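Why Do Chips Go Soft?

Have you ever found a half-eaten bag of chips at the back of the pantry, popped one in your mouth, and discovered it had all the crunch of a wet sock? Yuck! It's a sad moment, but there's some lovely science hiding inside it, so let's have a good look.

A raw potato is mostly water. When thin slices of it go into very hot oil, that water turns to steam and rushes out in a great fizz of bubbles (that's the noise you hear when something is frying). It takes only 3 minutes or so, and what's left is a stiff, dry slice full of tiny holes. When you bite it, the thin walls between the holes snap, and there's your crunch!

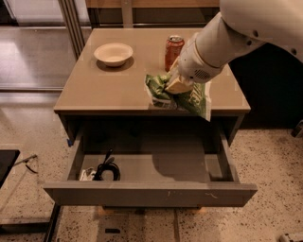

A crinkly green snack bag, with a white bowl on the same tabletop.

Now, the air in your kitchen has water in it too, floating about as a gas called water vapour. You can't see it, but a dry chip soaks it up like a little sponge. The walls turn bendy, and bendy things don't snap. On a muggy evening this can happen awfully fast, as my neighbour Nazar found when he left a whole bowl out on the verandah.

Try it yourself! Put one chip on a saucer and seal another in a jar, then leave them both until after tea. Break them in half, one at a time, close to your ear. Which one has the louder snap? You could do the same with a cracker or a plain biscuit, and draw what you find in your science book, in your favourite colours if you like.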